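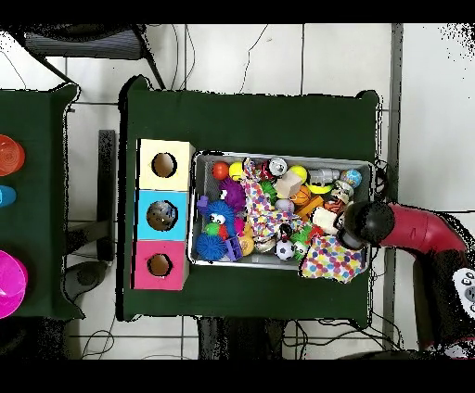
Hand guiding or remote control for teaching a sort-the-toys task?

posted by tangledlead, 2022-03-22, in Robots and Automation > Teaching and Demonstration

Hi all! I've been lurking on this board for ages and I finally have something to ask that isn't in the old threads (or I'm bad at searching, very possible).

I'm teaching a robot arm to pick toys out of a big tray and drop them through the holes in a row of boxes. Each box has a round hole in the top. The idea is that a person shows it how, the software records everything, and then we train on the recordings. Balls go in the blue box, soft things go in the yellow one, and the pink one is for whatever is left over. The tray is a proper mess on purpose: a soccer ball, spiky balls, a long rope toy, plush things, blocks. I tip it all in and stir it with my hand and that's the starting position.

I have 105 demonstrations so far. For 70 of them I used remote control, with a Jasham hand controller and the Hatari recorder running on the laptop. For the rest I put the arm in the floppy mode and pushed it around by hand, and pressed a foot pedal to close the gripper. I mixed them because I got tired of the controller and wanted to sit closer to the table for a while, so there was no grand plan there.

Now I've trained on all of it together and the thing is weird. It goes to the tray, it comes down over something, and then it dithers. It'll hang there over a toy drifting a little left and right like it can't make up its mind, then either close on nothing or go off to a different corner. When it does get hold of a ball it usually makes it to the box, so the carrying part seems okay.

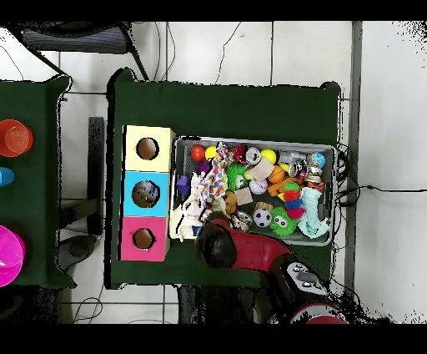

Top view, with the gripper at the lower left corner of the tray.

What I'd like to know:

Is it bad to mix the two kinds of demos? The hand-guided ones are a lot smoother. The remote ones have all my little pauses and corrections in them, and sometimes I just stop in midair to work out how far above the toys I am.

If I have to pick one kind, which one? Hand guiding is quicker for me but my arm and shoulder end up in the overhead view for half the recording. When the robot is running alone there's no me in the picture, obviously.

And does it matter that I don't pick in any order? I go for whatever looks easiest. Sometimes that's the closest thing, sometimes it's a ball sitting on top of the heap at the far side, sometimes I change my mind halfway there (sorry, robot).

I'm at the community workshop in Ketimville and I only get the table on certain evenings, so I'd like to know before I spend another month recording junk. Thanks!!

brassmonkeywrench

Just get more data. 105 is nothing. We did a pick task at my old job and it didn't do anything sensible until we had way more than that, and then one morning it was fine. Also check your lighting.

Sándor Bárány

Hello tangledlead, nice setup, and please don't go and record a pile more of the same before you sort out what you have! I've been down this road with a bin of plumbing fittings and I made every one of the mistakes you list, so I'll go through them the way I'd do it now.

The dithering first. I would bet my lunch it comes from your pauses. Think about what the recording looks like from the learner's side. You stop in midair above the heap to judge the height, and during that time the camera shows a gripper over some toys and the command says "stay put, maybe wiggle a bit." You did that in demo after demo, and always in the same sort of place, just above the toys. So it has learned very faithfully that when you're above the toys, you hang around and wiggle. It's copying you! Mine used to do a slow little circle over the elbows and tees, and I spent a week blaming the motors before I watched my own recordings back and saw myself doing it.

What you can do with the demos you already have: go through the remote ones and trim the stretches where the arm hardly moves. If I remember right, Hatari lets you set a speed threshold on export and it drops the frames under it. Be careful that you don't throw away the moment when the gripper closes, though. The arm is standing still then too, and that one you need. I keep everything for a moment before and after any gripper command and only thin out the rest. It's fiddly the first time and then you have it as a setting.

Mixing the two kinds: I wouldn't, at your size. In floppy mode you push the arm along whatever path suits your own elbow, and the joints end up in shapes that the remote controller would never choose. Same toy, same box, two quite different ways of getting there, and the learner may try to go down the middle. With a very big collection that washes out a bit. With yours I'd train on the 70 alone as a test (costs you nothing but an evening of computer time) and compare. If the drifting gets better you have your answer before you touch the table again.

As for which kind to keep, your shoulder being in the view decides it for me. Remote, all the way. I know it's slower and it's duller. But what the camera sees while you're teaching has to look like what it sees when the robot is on its own, and a big human arm across the tray is about the largest difference you could put in there. If you really love hand guiding, there's an old trick where you guide it by hand once, then reset the toys as they were and play the motion back while recording the cameras. For a jumbled tray like yours that's hopeless, though. You'll never get a rope toy to lie the same way again.

Now the order. Yes, it matters, and it's the cheapest thing to fix. Make a rule and stick to it even when it annoys you. I do "always the top thing nearest the boxes." Dull, but then two recordings that start with similar heaps also start with similar moves. The mind-changing ones I would simply delete. If you start toward something and regret it, finish the pick anyway, or stop the recording and begin again.

One more, about judging the height. From straight above, you can't. The gripper covers the very thing you're trying to grab, so of course you stop and think. Give yourself a second view from the side, low down, and have that on the screen while you drive. You'll pause much less, and the learner gets to use the view as well if you record it.

Write back and tell us how the trimmed one does, I'm curious!

tangledlead (original poster)

Oh wow, thank you Sándor, this is so much more than I hoped for. I went and watched a handful of my remote recordings sped up and I was cringing the whole way through. I hover SO much. There's one where I just park over the soccer ball for ages and I can remember that I was talking to somebody at the time.

So I trained on the remote ones alone, trimmed, keeping a bit on each side of the gripper closing like you said. It still misses plenty, but the left-right drifting is mostly gone! It commits now. It commits to the wrong spot sometimes, but I'll take it.

I've also put in the side view and I'm driving mostly off that for the last bit of the way down. It felt backward for the first few tries (I kept pushing the controller the wrong way, so a few ended up in the trash) and then my hand got used to it. I can see the gap between the fingers and the top of the heap now, so I go down in one move and don't stop to guess. The can is a pain, it tips whenever I come at it off center. Any tips for that one, or should I take it out of the mix for now?

My other leftover puzzle is the polka-dot rope. If I grab it anywhere but near an end, it drapes over the hole and won't go in. I've got six recordings where I poked at it with the closed gripper till it fell through and I don't know if those are gold or garbage. 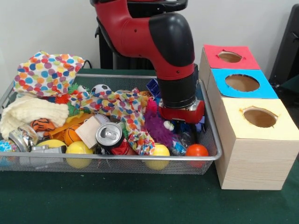 Sándor Bárány

Very nice, that's the spot for it. Leave the can out until the balls are reliable, then bring it back in and give it its own evening. Come straight down over it, slower than you think, and close gently.

The rope recordings I'd put in a separate folder. Poking it through is a real skill and you might want it later, but with just six of them all it will learn is that sometimes, after letting go, you jab at the box. If you can make yourself grab near an end every time, record fresh ones like that and see. If the heap is such that no end is showing, pick something else first and come back to it (there goes my rule about the nearest thing, I know. Every rule gets a rope sooner or later).

pocketfulofservos

Chiming in mostly to agree with Sándor and to disagree with the first reply a little bit. More data helps if it's good data, but tangledlead would've just ended up with a bigger pile of hovering.

Couple of things from my side. We did the Szekeres project at our place, which was sorting too (kitchen stuff, so spoons, my enemy), and we had two people driving. Don't do that at the start! Her style and mine were so different that you could tell from the playback who had taught which part. She came in low from the side and I came in from the top like a crane. Once we settled on the crane way it got a lot calmer.

Also stir the tray between every demo and move the easy balls around. I got lazy and left things where they landed, and we ended up with a robot that was brilliant at the near corner and had no clue about the far one. And write down what you change and on which evening, in a plain notebook or whatever. When it suddenly gets worse in April you'll want to know whether that was the day you bumped the side camera. Put tape marks on the floor for the tables and the camera stand too, if you have to pack up and the workshop is okay with tape. Over here the tape gets peeled up by the floor mop, so I redo it about as often as I redo the batteries in the controller.

On the pedal thing, does the Jasham have a trigger that goes in gradually, or is it just open and shut? Ours is just open and shut and the soft toys come out squashed, and I never did find a good setting for it.

tangledlead (original poster)

It's gradual if you turn it on in the Hatari settings, under the gripper tab. It was off when I got it. I had it off for all my first recordings too, so I suppose the plush ones need redoing anyway. Going to start on those next time I have the table.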